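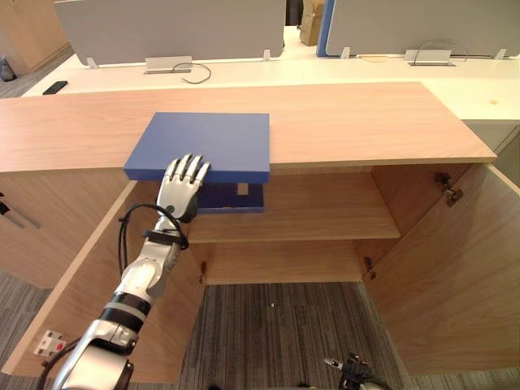
Board games and storage > Cabinets, shelves, boxes

Thread: Flat lidded box, on top of the cabinet or inside it?

17 replies, showing the first page

marlowpine
OK so I finally have the oak-look cabinet put together, the two-door one with the single shelf across the middle, and now I can't decide where the blue box goes. It's the flat one with the lid that comes out a little past the base, navy underneath, little beige square on the front. If I leave it on top it sticks out over the front, you can see that in the picture. With the doors open it bugs me every single time I walk by.

My husband says put it on the shelf and be done with it. I say the top is the only place I'll remember it exists! It has all our takeout menus, warranty papers and birthday candles in it (don't ask, it's a system). What would you do?

tansy_and_rope
Shelf. No question. Anything I keep on top of a cabinet grows a pile of mail on it by dinner time.

Gunawardena_N
I'm going to disagree with tansy, sorry. Flat boxes are awful on a middle shelf. You lose the whole height above it unless you stack something on the lid, and then you have to unstack it every time you want a candle. Leave it on top, but turn it so the long side runs along the back. No more overhang.

marlowpine
Turning it was my first idea, but I have a lamp that wants to live back there too. I might be able to scoot the lamp over.

tansy_and_rope
The lamp can go anywhere there's an outlet. The box is the problem here, not the lamp lol

quillback
Is that the Skoston? We have one in the hall and the grain runs sideways on ours too. I like it a lot but the doors drove me up the wall for the first month. Left one kept drifting open until I moved the hinge screws in a bit. Do one screw at a time, a quarter turn, then close the door and look at it. I went too far twice and had to start over.

marlowpine
No, it's a Surneo. Bought it secondhand from a lady in Ilbridge who was moving, so no instructions and one bag of mystery screws. My doors close fine so far (knock on wood).

quillback
Oh nice, lucky you. Does it have a bottom? I can see carpet down there.

marlowpine
It does not! She said she never had the bottom panel. I figured I'd just set things straight on the carpet inside, like boots or the vacuum attachments.

Gunawardena_N
Please don't leave it like that for good. A case with no bottom can go out of square when you push it across carpet, and then the doors stop lining up. Ask me how I know. A cut board resting on two strips is plenty. Any hardware store will cut it for you if you bring the inside measurements.

brackenhouse
Hmm, I wouldn't bother with a board if it's never going to be moved. Mine has been open at the bottom for years, it sits against the wall holding up a printer, and it's as straight as the day I bought it. I like it that way for vacuuming, the hose goes right in.

Gunawardena_N
A printer pressing straight down is different from somebody dragging it by one side every time they lose an earring.

brackenhouse
Fair, I don't wear earrings.

mireille.p
Coming at this from the other direction, is the box too full for the shelf? I had a lidded box with the same kind of overhanging lid and I could never pick it up by the lid without the base dropping out. If it's up high on a cabinet, you're going to grab it by the lid. Everyone does. I spilled 3 years of recipe cards down the back of a radiator that way, and some of them are still there, I'm pretty sure.

If you keep it on top, run a wide elastic around it. I used the kind for pajama waistbands.

marlowpine
Mireille, I have done exactly that with the candles, twice. Elastic is a great idea, I have some in the sewing drawer!

tansy_and_rope
Or, hear me out, the shelf.

mireille.p
Tansy, she wants to SEE it.

oldgatepost
Does anyone know if the Moldovan boxes come in that size? I need one for sheet music and all the lids I find around here are the tight kind that suck onto the base. I've been looking since January.

quillback
They used to have a flat one, not sure about now. Check the page and look at the inside size, the outside size counts the lid.

oldgatepost
Thank you! Will check tonight.

marlowpine
Update, since you all asked so nicely. I measured the shelf with the tape and the box goes in there with a bit of room on both sides. So tansy, you were right that it fits. But I tried it for a whole evening and I hated it. I opened those doors five times looking for the pizza menu and it was right in front of me, I just wasn't seeing it.

So it's back on top, turned sideways like Nuwan said, elastic around the middle, lamp moved over to the left. The shelf got the tablecloths. Still thinking about the bottom, I'll probably get a board cut when we go for paint.

tansy_and_rope
I give it two weeks before there's mail on it.

brackenhouse
Put the mail in the bottom. There's carpet, it's cozy.

Gunawardena_N
Measure the inside at the front and again at the back before you get that board cut. If the two numbers don't match, go with the smaller one.

marlowpine
Will do! Writing that on the paint list right now.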